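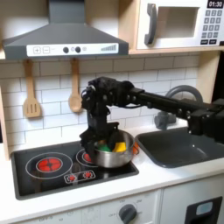
Eine Minute dreißig

Die Mikrowelle steht auf 01:30, und zwar für immer. Das war das Erste, was mir meine Nichte Apinya erklärt hat, als ich am Samstag bei ihnen in der Tür stand, noch mit Schal und nur einem ausgezogenen Schuh. »Tante Jule, du musst warten«, hat sie gesagt, »das Essen braucht noch eine Minute dreißig.« Also habe ich gewartet. Auf dem Spielteppich, auf einem Hocker, der für Leute mit Schuhgröße 27 gebaut ist.

Ich muss dazu sagen, dass ich an dem Tag eigentlich nur meine Bohrmaschine abholen wollte. Bei mir zu Hause lag seit Wochen ein Regal von Brakby im Flur, in Teilen, und ich hatte mir fest vorgenommen, dass es noch an diesem Wochenende an die Wand kommt. Reingehen, Bohrmaschine, kurz hallo, rausgehen. So der Plan. Aber dann roch es im ganzen Haus nach Reis und nach dem Waschmittel von meinem Bruder, und Apinya hatte sich ein Geschirrtuch umgebunden, das ihr bis zu den Knöcheln ging, und ich bin ja auch nur ein Mensch.

»Was gibt es denn?«, habe ich gefragt.

»Suppe.«

»Was für eine Suppe?«

Sie hat mich angeschaut wie jemanden, der im Restaurant fragt, ob das Wasser nass ist. »Pongsiri-Suppe«, hat sie gesagt.

Pongsiri war der Laden von ihrem Opa. Apinya hat ihn nie gesehen, der war schon zu, bevor sie auf der Welt war, aber Nipon Ongart erzählt davon, als hätte er gestern erst abgeschlossen. Er ist der Vater meiner Schwägerin und für mich immer noch Herr Ongart, obwohl er mir das Du schon dreimal angeboten hat. Er saß am Fenster mit der Zeitung und tat so, als ob er nicht zuhörte.

»In der Pongsiri-Suppe«, sagte er hinter der Zeitung, »ist Galgant.«

»Hab ich schon drin«, sagte Apinya.

»Und Limettenblätter.«

»Hab ich auch drin, Opa!«

Sie drückte auf das Plus an der Dunstabzugshaube, dann auf das Minus, dann wieder auf das Plus, sehr konzentriert, und machte dazu ein Geräusch zwischen Staubsauger und Katze. Ich fand die Haube übrigens sehr beeindruckend. Meine eigene hat nur einen Schieber, und der klemmt. Weiße Fliesen wie in einem Bistro habe ich auch nicht, ich habe braune mit Ähren drauf, in einer Mietwohnung sucht man sich das nicht aus. Wenn ich ehrlich neidisch sein darf — ich würde sofort tauschen, ich müsste halt im Knien kochen.

Dann kam der Moment mit den Löffeln. An der Haube hängen zwei, ein Pfannenwender mit Schlitzen und ein richtiger Kochlöffel, und ich habe in meiner Ahnungslosigkeit nach dem Wender gegriffen, um mal umzurühren.

»Nicht der!«

Ich habe ihn sofort wieder hingehängt.

»Der ist für Sachen, die man umdreht«, sagte Apinya. »Suppe dreht man nicht um.«

Von der Zeitung kam ein Laut, den ich bei Herrn Ongart noch nie gehört hatte. Er hat gekichert. Die ganze Zeitung hat gewackelt. Und dann hat er sie zusammengefaltet, ist aufgestanden, mit einer Hand am Rücken, und hat sich zu uns auf den Teppich gesetzt, was bei ihm eine Weile dauert.

»So hat meine Frau mit mir geredet«, sagte er zu mir. »Fünfzehn Jahre lang, jeden Abend in der Küche. Nicht der, Nipon. Der andere, Nipon.« Er nahm den Kochlöffel vom Haken, hielt ihn seiner Enkelin hin, und sie nickte. Erst dann hat er gerührt, ganz langsam, am Rand entlang, in einem Topf, der kaum größer war als seine Faust.

Ich hatte ihn vorher nie über seine Frau reden hören. Jetzt hat er geredet. Dass sie das Salz immer aus der Hand gegeben hat und er deshalb nie ein Rezept aufschreiben konnte. Dass an einem Abend im Juni der Strom ausfiel und die Gäste einfach sitzen geblieben sind, dreißig Leute im Dunkeln, und sie mit der Taschenlampe im Mund weitergekocht hat. Er hat das mit dem Kochlöffel zwischen den Zähnen vorgemacht, damit wir es uns vorstellen können.

»Löffel nicht in den Mund«, sagte Apinya.

»Entschuldigung, Chefin.«

Mein Bruder kam irgendwann rein, die Bohrmaschine in der Hand, fragte, ob ich nicht loswollte, und hat uns drei da sitzen sehen. Er hat die Bohrmaschine auf die Kommode gelegt und die Tür wieder zugemacht.

Draußen wurde es langsam dunkel. Ich hatte keinen Tee bekommen, mein linkes Bein war eingeschlafen, und mein Handy brummte in der Jackentasche, vermutlich meine Nachbarin, die mir beim Regal helfen wollte.

»Wie lange noch?«, habe ich gefragt.

Apinya beugte sich vor und las die Anzeige ab, mit dem Finger unter jeder Ziffer.

»Eine Minute dreißig«, sagte sie.

Herr Ongart rückte ein Stück zur Seite, damit ich das Bein ausstrecken konnte.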